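Bumavico Opens Up Its Gripper Care Routine, and I'm the One Who Wrote It Down

SORKCOMBE, January. Hi, I'm Fikri Kwok, and I look after the hand-held grippers at Bumavico. We're putting our whole setup and repair routine out for free this month, and the office asked me to write the release myself instead of handing it to someone with better grammar. So you get me!

The routine is called the Allton sheet (after the street our workshop is on, we're not great at names). It covers the two-finger tool our people carry into homes to record everyday chores: folding, wiping, laying out clothes. It's 6 pages long and it takes you from unpacking a tool to swapping a worn finger, with the checks I'd want anybody to do in between.

Let me start with the fingers, because that's where most of my day goes. They're yellow, they're slotted, and they have to meet cleanly at the tips. If one sits even a little proud of the other, thin cloth slides right out, and the person holding the tool squeezes harder to make up for it, and then I've got a bent finger on my bench by dinnertime. Our test is a plain one. Pinch something thin and white, hold it up, turn your wrist both ways, and look at the tips from the side. Do it on a bed, do it on a table, do it wherever you're going to be working.
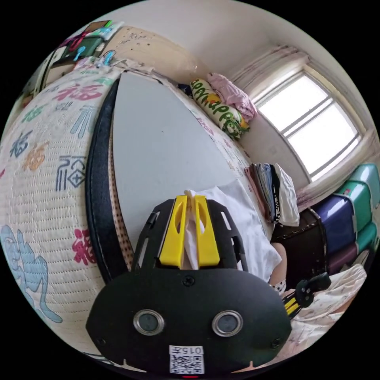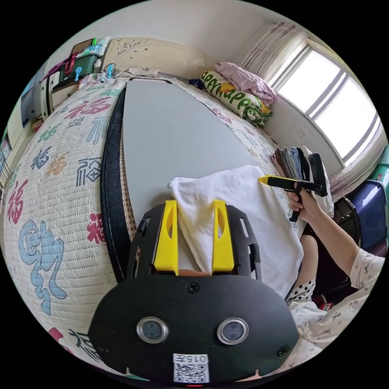 Photos: Bumavico / Allton workshop

Next come the lenses. There are two on the front of the housing, and they pick up lint like you wouldn't believe (bedding is the worst, towels are a close second). Wipe them with a dry lens cloth before you switch on. Please don't use your shirt. I can tell when you've used your shirt.

After that, the screws. Go around the housing with the small driver and just feel for anything that turns. Snug is fine. I've replaced 19 stripped screws since we began keeping the sheet, and every one of them was tightened by somebody being careful, bless them. If a screw keeps working loose, send the tool back to me and pick up a spare.

Then check the sticker. Each tool has a label with a number and a QR code under the lenses, and that label is how I find its repair history. If the corner is peeling, tell me before it goes missing, and write the number in the log by hand. When two tools go out as a pair, log both numbers on the same line. I spent nearly 20 minutes last month working out which finger belonged to which tool, and I'd like that time back.

Gkikas, the parts shop that cuts our fingers, has agreed to sell replacement sets to anyone using the sheet, with no minimum order. The first 100 sets are on the shelf now, and they come with fresh screws in the bag.

You can pick up a printed copy of the Allton sheet at our front desk in Sorkcombe, or ask for the file by email through the Bumavico press office. If you find a mistake in it, or you've got a better way to seat a finger, write to me. I'm in the workshop from 8 a.m. and I do read everything.

Press contact: Fikri Kwok, Bumavico, Sorkcombe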